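Hollis hand-held gripper kit - worth the money for teaching pick and place?

Board: Small Shop Automation > Kits and Services

benchrat_602
Posted 29/04/2018

We do bouquets and small arrangements in Zondovstead, mostly for hotels, and the owner wants a robot arm doing the laying out and boxing by October. The arm itself I can live with. What bothers me is the teaching side. Hollis want $800 for a hand-held gripper you carry through the job yourself, and then $700 a year for the service that takes your recordings and sends back something the arm can run.

I have the trial kit on my bench now and I've been using wrapped bouquets on one of the small tables, the same kind of stem wrap we use for orders. The demo clip on their site had a guy moving wooden blocks. Anybody can move blocks.
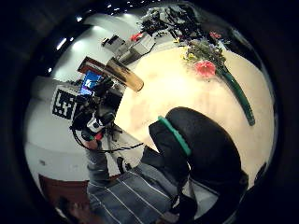

So my question is whether anyone has paid for the full year and got a working job out of it. Not a demo job. Something you left running while you did other work. The sales rep told me flowers were "well within range" and when I asked who else was doing flowers I got a brochure.

mudlark_ind
I paid for the year. We pack candles, so easier than what you have. It works if everything is the same size and you don't get creative. The first set of recordings they sent back was useless, the arm closed short of the candle every time. They asked for more recordings, I made more, and it got better. Call it usable. I would not call it left alone.

torque_and_tea
$700 a year for what, though? You are doing the labor. You pick the thing up over and over, they run it through a computer, and you pay them for it. I looked at this when Kurar had their version out and came to the same conclusion. Buy a used arm, teach it points with the pendant, done in an afternoon.

mudlark_ind
Taught points are fine for a jar in a tray. Try it with something that lands a little different every time. I did the pendant route for two years before this and I'm not going back, even with my complaints.

torque_and_tea
Then build a tray so it lands the same every time. A tray costs less than one month of their service.

benchrat_602
I thought about a tray. The wrap on the stems is fine, it's a long smooth tube and the gripper gets hold of it without much fuss. The head is the trouble. One bouquet has a big spiky bloom, the next has a rose and a lot of feathery filler, and the weight sits in a different spot. A tray that fits one won't fit the other.

Also the paperwork says to vary your table position and lighting, and then the rep says to keep the lighting steady. Which is it? I've asked twice.
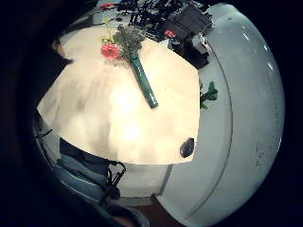 Rose bouquet on the bench table, stem wrap toward the middle.

quietflange
The vary/steady thing confused me too. What support told me: keep it steady within one recording, change it between recordings. Why that isn't printed in the manual I couldn't tell you.

Your table has a glare patch on it. Mine did too and I put a matte cloth down. I can't prove it helped but the next batch came back better. Might have been the cloth, might have been me getting less clumsy with the gripper.

torque_and_tea
"Can't prove it helped" should be the slogan for this whole product.

quietflange
Fair. I did keep mine, for what that's worth. We run 3 items with it at the Rerkstead shop and I tried to add a fourth and gave up. Nothing in the contract says how many recordings they can ask you for before they admit a job isn't going to work. Read that section before you sign.

mudlark_ind
Seconding that. Ask for a cutoff in writing. I didn't, and they kept coming back to me with "a few more would help" until my busy season started.

benchrat_602
I read it last night. There is no cutoff, and the $800 is non-refundable once the trial ends. The trial itself only covers one item - so I can prove the rose bouquet and find out about the other one after they have my money.

I've written to them asking for a second item on the trial and a limit on re-recording. If they say no, the kit goes back in its box and the owner can wait.

torque_and_tea
Get a price on the tray anyway.

benchrat_602
Already did. Two trays, one for each head shape. Still cheaper, and still doesn't solve picking them up by anything but the stem. Will post when Hollis answer.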